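Automation and Work, Week 3 notes
Posted 2021-10-12

Right, so last week we got bogged down in the history (my fault, I love a loom) and never reached the Dudek case. I'm putting it here so you can read it before the tute.

Dudek packs dry goods, mostly flour, lentils and soup mix, out of a shed in Flumwood. In February they brought in a robot arm from Farard for the portioning bench. The old job was simple to describe and hard on the wrists: scoop, level, tip, slide the tub along. On a busy shift the bench put through 1072 tubs, and the people doing it swapped out every couple of hours with sore forearms.

What I want you to look at is the work that turned up alongside the arm. Somebody has to decide where things sit. Somebody has to lay out the bench, notice when a layout isn't helping, and redo it. None of that was in the position description, and at Dudek it landed on the same packers, who were still paid at the packing rate. We'll come back to that when we do job classification, so hang on to it!

I've got a soft spot for blue painter's tape, by the way. You find it all over automated workplaces, torn by hand and stuck down in lines that wander a bit, with a plastic scoop or something like it parked off to one side. Think about who gets to put tape down, and who gets to say it can come up again.

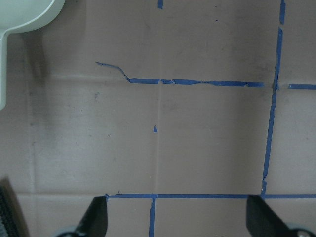 Halina Tokarz wrote back to my draft of these notes that I'd made the tape sound too cosy. Her point was that marking out a bench is skilled work, and if we treat it as tidying up then management will too, and it'll never show up in anyone's pay. She also reckons the sore wrists were swapped for a different tiredness, the kind you get from watching a machine and waiting for it to need you.

I think she's right about the second part and mostly right about the first. Zofia Krawczyk's chapter (it's in the reader, the one on Tondura) makes a similar case about watching as labour, though she's gentler on the managers than Halina is.

For the tute, please bring 2 things:

One task from a job you've had that wasn't written down anywhere.

A paragraph on who should be paid for it, and how you'd word it in an agreement.

Skip the appendix in Krawczyk, it's all wage tables. Room's the same as last week.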